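Nelico Hausordner für Gemeinschaftsräume
Abschnitt 4: Schaufeln, Schöpfer und andere Kleinteile aus Kunststoff

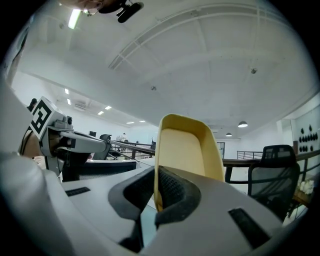 Abb. 4: Gelbes schaufelförmiges Kunststoffteil, aufrecht gehalten

4.1 Wofür dieser Abschnitt gilt

Er gilt für lose Kleinteile aus Kunststoff, die in Büros und Werkräumen herumliegen und keinem Fach zugeordnet sind. Gemeint sind Teile in der Art von Abb. 4, mit gerundetem Rand und flacher Mulde. Für Metallteile gilt Abschnitt 5, für Glas bitte gar nichts aus diesem Ordner anwenden.

Vorweg eine Warnung vor zu großen Erwartungen. Ordnungssysteme werden gern mit dem Versprechen verkauft, man müsse danach nie wieder suchen. Das haben wir in keinem Raum erlebt, den wir eingerichtet haben. Wer die folgenden Schritte befolgt, sucht kürzer. Mehr versprechen wir nicht.

4.2 Vor dem Einräumen

1. Alle Schaufeln und Schöpfer auf einer freien Fläche sammeln. Schubladen nicht vergessen, auch die mit der Aufschrift »Diverses«.

2. Jedes Teil von beiden Seiten ansehen. Risse sitzen meist am Übergang vom Stiel zur Mulde, dort also mit dem Fingernagel entlangfahren. Gerissene Teile aussortieren. Kleben lohnt nach unserer Erfahrung nicht, auch wenn der Hersteller des Klebers anderer Ansicht ist.

3. Mit lauwarmem Wasser und etwas Spülmittel abwaschen. Keine Scheuermilch. Helle Kunststoffe werden davon stumpf, und Staub hält sich auf der stumpfen Fläche besser als vorher.

4. Abtrocknen und eine Stunde offen liegen lassen.

Hinweis: Vergilbung lässt sich an einem cremegelben Teil kaum beurteilen. Ob der Farbton von Anfang an so war, weiß man nur, wenn ein unbenutztes Stück zum Vergleich da ist. Bleichmittel auf Verdacht bitte bleiben lassen.

4.3 Einräumen in den Clitberg-Einsatz

Der Clitberg-Einsatz hat 16 Fächer. In den Unterlagen steht, er passe in jede übliche Schublade. Messen Sie trotzdem nach. In zwei unserer Räume passte er nicht, und beide Schubladen hätte jeder als üblich bezeichnet.

1. Einsatz mit der offenen Seite nach vorn in die Schublade legen und bis zum Anschlag zurückschieben.

2. Schublade einmal ganz schließen. Klemmt sie, den Einsatz herausnehmen und die Rückleiste abziehen.

3. Schaufeln mit der Mulde nach unten einlegen, eine pro Fach. Stapeln ist möglich, aber dann greift jeder nur nach der obersten.

4. Fächer beschriften. Ein Wort genügt.

Achtung: Den Einsatz nicht mit Klebeband am Schubladenboden befestigen. Die Rückstände bekommen Sie nur mit Mitteln ab, die auch den Kunststoff angreifen.

4.4 Aufrecht stellen oder hinlegen?

Darüber gehen die Meinungen auseinander. Wilson Cáceres hat in der ersten Fassung dieses Ordners das Aufstellen in einem Becher empfohlen, man sehe die Teile besser. Stimmt schon. Aufrecht stehende Teile ragen aber über den Rand, kippen beim Vorbeigehen und sammeln Staub in der Mulde. Wir empfehlen das Hinlegen und lassen den Becher nur für Teile gelten, die täglich gebraucht werden.

Wer den Becher nimmt:

1. Einen schweren Becher wählen, keinen aus dünnem Kunststoff.
2. Stiel nach unten, Mulde nach oben.
3. Höchstens 4 Teile pro Becher.
4. Nicht auf die Fensterbank stellen.

4.5 Bestandsliste

Die Liste (Vordruck 103 im Anhang) liegt jedem Ordner bei. Bendik Sandberg hält sie für überflüssig, und bei kleinen Beständen hat er vermutlich recht. Führen Sie sie nur, wenn mehrere Gruppen denselben Raum benutzen. Eine Liste, die ein halbes Jahr lang niemand angefasst hat, gehört ins Altpapier.

Eintragen: Bezeichnung, Farbe, Fach. Die Spalte »Zustand« darf leer bleiben, »gut« steht dort sonst bei allem.

4.6 Wenn etwas nicht klappt

Teile liegen nach kurzer Zeit wieder auf dem Tisch: Die Schublade ist zu weit vom Arbeitsplatz entfernt. Einsatz umsetzen. Weitere Schilder aufzuhängen hat bei uns nie geholfen.

Fächer zu schmal: Jede zweite Trennwand herausziehen. Sie sitzen fest, ein leichtes Knacken ist normal.

Beschriftung löst sich: Fläche entfetten, neu aufkleben, einen Tag nicht berühren.

Stand: 29. August 2025. Ersetzt die Fassung vom Mai.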